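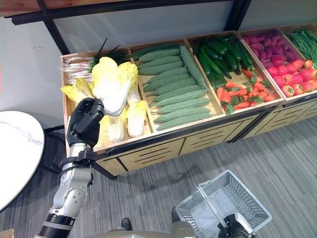

An afternoon with Dronent at the Golora lab

April 8, 2026
By Hélène Penner

I went to the Golora open lab at Kennedy with one question, and I came home with most of it still in my bag. The question was whether the wrist camera does anything. Golora says that it does. Their method, Dronent, is built around the idea that a robot picking up groceries should stop paying attention to its head camera at some point during the reach and trust the camera near the hand. A small learned gate decides when that handover happens. The talk at the start of the visit gave this twenty minutes, and the slides were good.

The claim itself is easy to state. A policy trained on both views with the gate is supposed to pick vegetables from crowded bins more reliably than one that gets both views all the time. They trained on 332 teleoperated episodes. For a task with this much variety that is a small number, and the team is proud of it. I would be too, if I were sure what was being compared.

After the talk we walked over to the grocery setup. The demonstration was simple enough: a visitor names an item, the robot reaches into the bin, lifts the thing out and puts it in the basket it carries in its other hand. Cabbages are a fair choice for the opener. They are big, they are pale, and they give the fingers plenty to close on at the stem end. If I were trying to make a method look calm in front of guests I would start with the cabbages too. I asked for a green bean and was told that beans were outside the training set. So were the bitter gourds, it came out later, though they were sitting in the next bin over.

We watched 12 runs. The robot finished most of them, and it was slow about it, taking up to 30 seconds from the start of the reach to the drop. Slow is fine. What bothered me was the scoring. A run counted as a success if the item ended in the basket, and the operator was allowed to send the arm back to its start pose between tries without the clock or the tally noticing. On one pepper the arm went in, closed on the wrong thing, was sent back and went in again. That was logged as one success. When I asked, the student at the laptop said that resets were treated the same way in every condition, so the comparison was fair. Maybe. A method that needs more resets would look just as good under that rule as one that needs none, and the reset counts were not on any slide.

The other thing I wanted was the baseline. Golora compares Dronent with Runby, an older in-house policy that takes both camera views at full strength from start to finish. Runby lost badly in their chart. It was also trained with a smaller image encoder, which I learned only by reading the fine print under the table. You can't change the encoder and the gate together and then thank the gate. I said this in the question period, probably a little sharply, and the answer was that a matched version was "in progress."
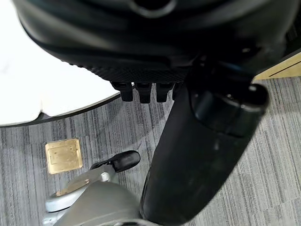
The gate plots were the part of the visit I had been looking forward to, and they deserve a fair hearing. For each run the team draws a curve showing how much weight goes to the wrist view, next to the video from that camera. On the good runs the weight climbs as the hand comes close to the bin, just as the story says it should. But the curve also moved at times when there was no vegetable anywhere near. Think about what the wrist view holds when the arm is away from the shelf: the black finger tips, a lot of striped carpet, the rim of the white table, a square brass outlet cover set in the floor. That plate is a very handy landmark. A network hungry for cues could learn where the arm is in the room from it and never need to know what is in the bin. I asked if anyone had tried covering the plate, or rolling the robot to a different patch of carpet. They hadn't. It would take an afternoon with some tape.

There is a cheaper test still. Freeze the wrist image to a single frame and see how far the success rate falls. If it hardly falls, the gate is decoration. The lead engineer liked this one and wrote it down, and I will give him credit for not arguing.

I don't want to be unfair to the hardware people, who did solid work. The hand got into tight spaces better than I expected, and the calibration between the two cameras held up all afternoon with guests leaning over the setup. The teleoperation rig was the best I have tried – I was moving things within a few minutes, badly. Their written protocol for resetting the bins between episodes is also clear enough that another lab could follow it.

What I would need before citing this: the matched baseline, the reset counts per condition, the frozen-frame test, and a second location. That makes four items, and only the baseline requires any new training. Golora says the paper goes out at the end of April. I have asked for the raw logs from the runs we watched – the engineer said he would check whether they can be shared – and I'll add a note under this report when they arrive.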